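Bench notes, Gultcombe kitchen – the breakfast corner

August, late morning

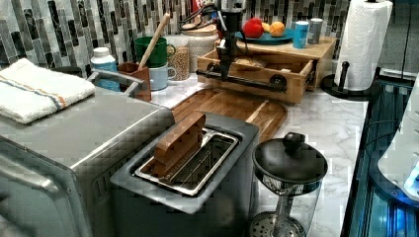

Zhenhua Tang, kitchen fittings, Kerkia workshop

Started on the breakfast corner at last, having run out of other things to start on. The question from the Stulta drawings was whether everything needed for toast can live on one run of worktop and still leave room for a person to make any. The drawings say yes. The drawings also show a kettle the size of an egg cup.

Order on the counter at present: toaster oven at the left end, two-slice toaster next along, striped board flat behind the toaster, wooden bread drawer at the back behind the board. I had wanted the drawer nearer the front, but then the board has to go somewhere else and there is no somewhere else. With the board lying between them you can pull the bread out and cut it where it lands, which I will claim was the plan.

The toaster has the wooden slice in it. It's brown, it stands proud of the slot, and it is the most convincing toast this workshop has produced. Kwok wants a version with the top rounded off more. I have said the stepped edge is the crust and he can take it up with the baker. For the record, do NOT press the lever down while it is in there. I have put this on a note as well, and the note will be moved to wipe something up with.

Bread drawer: real bread this time, one piece, with a tan crust. The black bar handle is a great improvement on the little knob we had in the first version, which was fine if you had fingernails. The round fittings at the ends will collect flour. Everything collects flour. Opening it partway is enough to get at a slice, so I'm leaving the 84 mm stop where it is until somebody complains with a loaf in their hand.

The top of the drawer box has turned into a shelf, as any flat surface in a kitchen does. Fruit on the teal plate (red apple, orange, small yellow one at the back that keeps being left till last) and two cans to the right of it, light blue in front of the silver-grey. It looks rather nice, annoyingly. My objection was that you'd need to clear the lot every time you wanted bread, but you don't, the drawer comes out from underneath. Objection withdrawn, and I've told Kwok so, with witnesses.

Towel: folded on top of the toaster oven, the white one with the orange and blue stripes. This is a bad place for a towel. It is also where every towel in every kitchen I've worked in has ended up, so either we fit a rail or we accept nature. I would like a rail. 30 cm would do, under the front edge of the worktop. Move the towel before the oven goes on, please.

Backsplash stays. I argued against the narrow tiles and lost, and against the black, grey, white and silver mix they do hide splashes better than plain white would. The marble-pattern top is less forgiving about crumbs.

The containers along the back left are still to be sorted. I have looked at them twice and gone for tea both times.

To do:
Rail for towel (ask Gultcombe first, they are touchy about holes)
Try the board 2 cm further left
Rub wax on the drawer runners
Round off spare wooden slice for Kwok, if only for peace
Containers

3 pm. Rail agreed, provided I drill it and they don't have to watch.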